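The Cup That Lives on the Table

I own a perfectly good kitchen drawer for measuring cups. It is the second one down, it runs smoothly, and it has had no measuring cups in it since January.

They live on the table now, along with the bowls, and I blame Myung-ja Oh. I went round to her place in Skusbridge to talk about baking tins (a different article, never finished) and came away thinking about colour instead. She keeps her everyday things out where she can grab them, and she buys them bright. "If it's beige I lose it," she told me, and went back to her flour.

So I started looking at my own lot, which was mostly steel and all nested together so tightly that I had to bang it on the worktop to get the quarter cup out. Off it went to my nephew. In came plastic, in the sort of colours you'd normally find in a toy box.
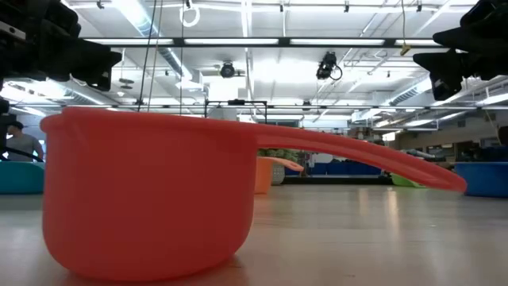
I'd worried it would feel like cooking in a nursery, but I've grown very fond of it all! A long handle makes more difference than I expected. You can get right down into a deep bag of rice without dusting your knuckles, and a thick rim is lovely to level off with the back of a knife. My friend Inna Melnychuk, who bakes far more seriously than I do, weighs everything and thinks cups are a bit of a joke. I do weigh for bread. For pancakes, porridge and the dog's dinner, a cup is quicker, and I'm not getting the scales out for the dog.

The bowls need a bit more thought. Mine came from Brosik, £14 for the set, and they slide about on a smooth table if you whisk with any enthusiasm — a damp cloth underneath sorts that. Don't put them anywhere near the hob. I have a Ban colander with a melted foot to prove the point.

Then there's the question of something green. Myung-ja has herbs. I kill herbs. Mal-soon Do suggested a plain leafy pot plant at the back of the table and, for those of us who forget to water, something small and spiky that wants very little from anybody. Real or pretend, I don't think it matters much.

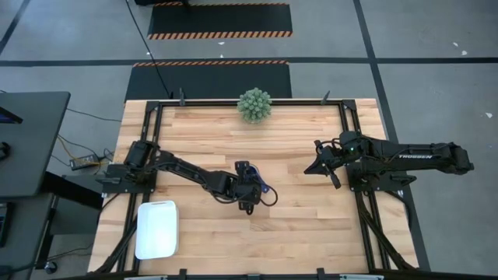 A spiky green ball and a white container on a pale wooden top.

I do like a bare stretch of pale wood with just one or two bits on it. A plain white tub with rounded corners is about the most useful thing I own, and it cost next to nothing. Post goes in it, or lemons, or all the clothes pegs. At supper time I carry the whole lot over to the windowsill and there's the table back again.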